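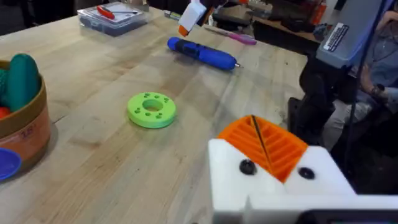
Do I need camping experience to help with a youth group? None at all, we teach every new leader what they need before the first overnight trip.

Rernunby Youth Troop is looking for 5 adult helpers for the coming season. We meet in the evening in the Landoline hall, and twice a year we go with the children to the cabins at Ulik. Our members are between seven and twelve years old. The group has grown to 87 children this year, and the leaders we have now can not do all the work alone.

What you would do

You plan one meeting in the month together with a co-leader. It can be a craft, a song, a badge or a game outdoors. At the other meetings you help where it is necessary – tying knots, finding lost jackets, listening to long stories. A meeting takes 90 minutes, plus a little time to clean up.

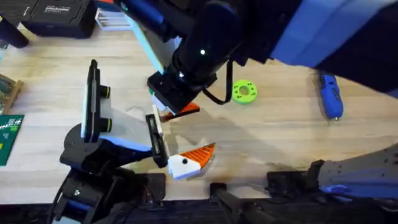
Something like a small toy bird head: orange like a beak, white, one black dot like an eye.

In November there is the first cabin weekend. New helpers come along for one night, and they sleep inside, in a bunk. We cook outside on the fire if the weather allows it. Please bring your own sleeping bag, or tell us early and we will lend you one.

What we ask from you

You are 18 or older and you can come to most of the meetings until summer. You agree to a background check, which the troop pays. You speak enough English to explain a game to children. My own English was learned late, and the children correct me with great pleasure, so please do not be shy about an accent.

What you get

The position is not paid. We cover the first aid course, your troop shirt and the travel to Ulik. The Kovács bakery gives us bread for every cabin weekend, and the leaders eat with the children.

How to apply

Write a short letter to Wilfredo Tiongson, troop leader, at Rernunby Youth Troop, PO Box 600, Rernunby. Tell us who you are, which evenings you have free, and one thing you liked to do when you were a child. Letters should arrive by September 15, 2020. After this we invite you to visit a meeting, and then you can decide.

Mahmoud El Idrissi
Helper coordinator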